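Household Task Automation with Low-Cost Arms: Towel Folding
Final Project Report, Applied Mechatronics

Project team: Keerthana Fernandes, Marcus Sorensen, Pavithra Chowdary
Faculty advisor: Yamuna Pinto

1. Background

The project began with a question from Kika, a small laundry service that washes and folds towels for guest houses. Its manager, Annapurna Warrier, wished to know whether a pair of inexpensive robot arms could take over any part of the folding table. Washing and drying at Kika are already done by machine. Sorting, folding and stacking are still done by hand.

The team agreed to study one task only: taking a single towel from a loose pile and folding it once, edge to edge. A trained worker treats this as the easiest job in the shop. For a machine it is difficult, as cloth has no fixed shape and the corner to be gripped is often hidden under another layer.

2. Equipment and Setup

The work was carried out on a tabletop covered with a white sheet, so that the cloth would stand out clearly from the background. The arms are 3D-printed and driven by hobby-grade servo motors.
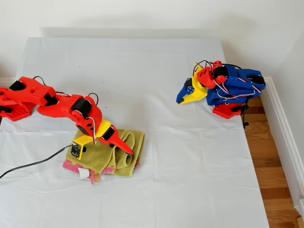 Towels were dropped onto the sheet by hand before each trial and were not straightened. The team considered this important, as a neatly laid towel would have removed the hardest part of the task. A trial was counted as a success if the towel was picked up by an edge and folded with its two long sides meeting within 2 inches. Each trial was stopped after 200 seconds.

Control was learned from demonstrations. Two members of the team guided the arms through the task by hand, and the recorded motions were used to train the controller. Most of May was spent on this step. An early set of recordings had to be discarded after a loose wrist screw was found.

3. Results

The team ran 35 trials. In 32 of them, the gripper closed on cloth and lifted it clear of the table. This was better than expected. Folding was much less reliable, and only 2 trials met the full definition of success.

The most common failure was a grip on the wrong layer. When a towel rolls over on itself, its outer rim looks much like a free edge, and the controller often chose the roll. The towel then came up as a bunch. Thick terry cloth made matters worse - its loops hold the layers together, and a pull on one layer brings the other with it.
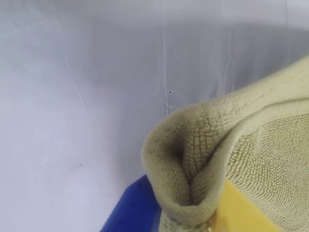
Figure 2. Rolled fold in an olive-green terry towel, seen at close range.

A second problem was time. Neither successful trial would have kept pace with a person at the folding table, and both needed a new towel to be placed by hand afterward.

4. Discussion

The team's answer to Kika is that folding should remain a manual task for the present. Picking up single items is closer to practical use. Ms. Warrier suggested that an arm able to move towels one at a time from a bin to the table would still save her staff some bending, and the team agrees that this would make a sensible follow-up project.

The trials used few kinds of cloth and one kind of lighting. The results should not be applied to shirts, fitted sheets or anything with buttons. Professor Pinto also noted that the gripper fingers were not changed during the study - softer tips might separate layers more easily, and the team did not have time to test them.

5. Recommendations for Future Work

Future teams should record more demonstrations that begin from rolled or doubled edges. A motion that shakes the towel open before the fold should also be tried. The recordings, part files and trial log have been left with Professor Pinto, and the log lists the starting position of the towel for every trial except the first.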